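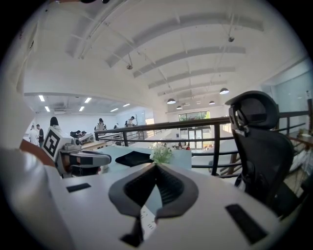
4. Setting up the table and the first recording

Before you start this section, the two Gumlow hand grippers must be assembled and charged as in section 3. The build of the fingers and the marker cubes is not repeated here. If your cubes are still soft from the glue, please wait until the next morning. A cube that moves a little on its base will spoil every recording, and you will find it only at the end.

4.1 Preparing the table

1. Choose a table with a plain top in one light color. We use light blue. A glossy top gives reflections of the ceiling lamps, and the tags are then lost for short moments.

2. Move the chairs to the side. You need free space to step left and right with both arms forward.

3. Put the objects for the task on the table. For the hair dryer task these are: the hair dryer, the power strip, the folded black cloth and the artificial flowers. The cloth and the flowers stay at the far side and are not touched in this task.

4. Lay the power strip on the right and the hair dryer on the left, on its side. Keep the strip switched off at the wall. For this task we never need real current.

CAUTION: Do not work with the hair dryer connected to live power. The jaws can press the switch without you feeling it.

5. Let the rest of the cable hang over the near edge. If you pull all of it onto the table, it makes loops and the fingers catch in them. Check where the cable lies on the floor before you step.

4.2 Checking the grippers

1. Hold one gripper in each hand and close the jaws fully. The black pads must meet along the whole length. If there is a gap at the tip, loosen the 3 mm screw, press the pads together and tighten again.

2. Open and close the jaws 6 times. The movement should be equal on the left and on the right. Godfrey Kimaro, who made the first pair, puts one drop of dry lubricant on the slider when it feels rough. Oil is not good, it collects dust.

3. Start the Pruvomeo program and choose "Pair check". Turn each gripper slowly until the program has accepted all visible tags.

Note: if the program shows error 171, the left and the right cube are exchanged. Change the grippers between your hands and repeat. Error 197 means that the tag is seen but too dark. Turn on more room light and do not use a desk lamp from the side.

4.3 Taking the position

1. Stand at the middle of the near edge, feet a little apart.

2. Extend both grippers toward the table with the cubes uncovered. Your elbows should be bent a little.

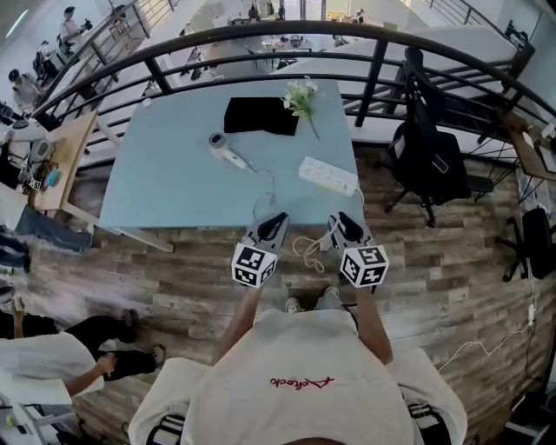
3. Stay in this position until you hear the start tone, and then wait one breath more. The program takes its zero point from these first moments. If you move too early, the whole path will be shifted.

4. Make the task with slow and continuous movements. When you need to think, stop with the jaws open and do not go back with the hands.

5. At the end return to the start position and say "stop", or press the pedal if you have built the Dastov foot switch (section 7).

CAUTION: When you work on an upper floor near a railing, keep a wrist strap on each gripper. People may be walking below.

4.4 If other people are in the room

Other people may work near you and this does not disturb the recording. They should only not reach over the table. Spyros Xenos recommends to agree on one short word, so that everybody knows when a recording is running. In our workshop the word is "Simiyu".

Continue with section 5, copying the recordings to the arm computer.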